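Ritdale Harries – Conjunto de manipulação de bancada para clubes e turmas de robótica

Ref. HR-28 | Categoria: Ensino / Manipulação | Disponibilidade: por encomenda

O conjunto Harries destina-se a clubes escolares, disciplinas de projeto e equipas que preparam a prova de arrumação da liga Norivlow. Inclui os elementos necessários para montar um posto de trabalho fixo, gravar demonstrações por teleoperação e avaliar a política treinada sobre o mesmo tampo. O braço não está incluído. A base é compatível com braços de mesa de cinco ou seis eixos com massa até 75 % do limite indicado na placa de fixação.

Conteúdo da embalagem
Placa de fixação com dois grampos
Suporte vertical para câmara, altura regulável
Folha de marcação de posições, reutilizável
Caderno de exercícios com 28 fichas
Licença Drolta para um posto (12 meses)
Cabo USB de 2 m e abraçadeiras

Os objetos a manipular não são fornecidos. O caderno indica famílias de objetos por dificuldade de preensão (esféricos, alongados, irregulares, recipientes abertos) e cada grupo escolhe os seus. Recomenda-se um tampo claro e mate, sem padrão, com iluminação uniforme. Superfícies brilhantes produzem reflexos que degradam a segmentação, sobretudo em objetos amarelos e laranja.

Na ficha 6, os alunos distribuem quatro objetos com espaço livre entre eles e registam a posição inicial antes de cada episódio. A distância entre objetos deve permitir a abertura completa da pinça sem contacto com os vizinhos.

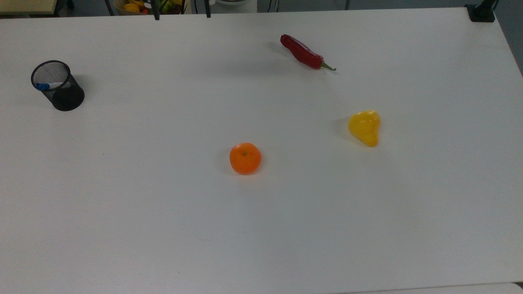

Disposição de quatro objetos sobre tampo branco: porta-canetas de rede preta com marcador, malagueta vermelha, tangerina e peça amarela em forma de pera.

A malagueta é o caso mais exigente da ficha. O corpo curvo admite poucas orientações de preensão estáveis e o pedúnculo não deve ser usado como ponto de contacto. Os recipientes de rede exigem atenção à estimativa de profundidade, que pode devolver o plano do tampo através da malha – o caderno propõe um filtro simples para este caso.

Software
A aplicação Drolta grava vídeo e posições das juntas com carimbo temporal comum, a 60 imagens por segundo. Cada posto armazena até 2,000 episódios antes de exigir exportação. Os dados são exportados em formato aberto e podem ser reunidos entre postos da mesma turma. A anotação de sucesso ou falha é manual e faz-se no fim do episódio.

Requisitos
Computador com Windows ou Linux, 16 GB de RAM
Uma porta USB 3.0 livre por câmara
Mesa com rebordo acessível para os grampos
Circuito de paragem de emergência próprio do braço

Notas
A calibração deve ser repetida sempre que o suporte for deslocado. Os grampos não são adequados a tampos de vidro. Para uso com mais de um posto, consultar a referência HR-28M, que partilha a licença entre equipas. As encomendas de escolas recebidas até ao fim de agosto são entregues antes do início das aulas. Folhas de marcação e placas de fixação estão disponíveis em separado.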